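Floor Wear in the Siltisham Library Entrance
Student project report, Building Materials course
2021-10-03

1. Background

The Siltisham library was built with a stone floor in the lobby and vinyl in the reading rooms. The town plans to replace the vinyl and asked whether stone would be a better choice. Our group looked at how stone floors hold up under foot traffic and what they cost to keep clean. We did not test load or slip resistance in a lab.

2. Method

We used the door counter at the main entrance for one week. It recorded 2,141 entries. The side door, which opens onto the Tridness parking lot, recorded 1,374. We then compared the cleaning logs for the lobby and the reading rooms and read the care sheets from two suppliers, Hiditz and Tefera.

Marble is mostly calcite, so it reacts with acids. Vinegar, lemon juice and some bathroom cleaners leave dull spots called etching. Grit is the other main problem. Sand carried in on shoes is harder than marble and wears the polish off along the walking paths.

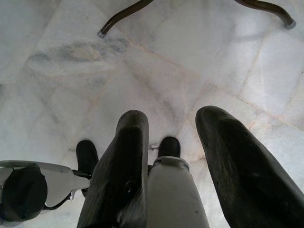
Figure 1. Marble floor tiles with gray veining, laid on the diagonal.

Veining matters for upkeep because it changes how dirt shows. Dust is easy to see on plain white stone and harder to see on gray areas. The grout needs more care than the tile -- it is porous, and both suppliers recommend sealing it again on a regular schedule.

3. Results

The lobby took 51 minutes of cleaning per day on average, more than any single reading room. Most of that was dry mopping. The log shows extra mopping on rainy days, and last November had the highest total. Refinishing the lobby stone was quoted at $800, with the furniture moved out first. The vinyl has no refinishing cost, but several seams have lifted and the worn sections have to be replaced whole.

4. Discussion

One week of door counts is a small sample. We also could not separate people who stayed in the lobby from people who walked straight through. Even so, we think longer entrance mats would do more for the lobby than a change of cleaner. For the reading rooms we suggest keeping vinyl, mainly for noise. Chairs scraping on stone would be a problem there, and felt pads wear out quickly.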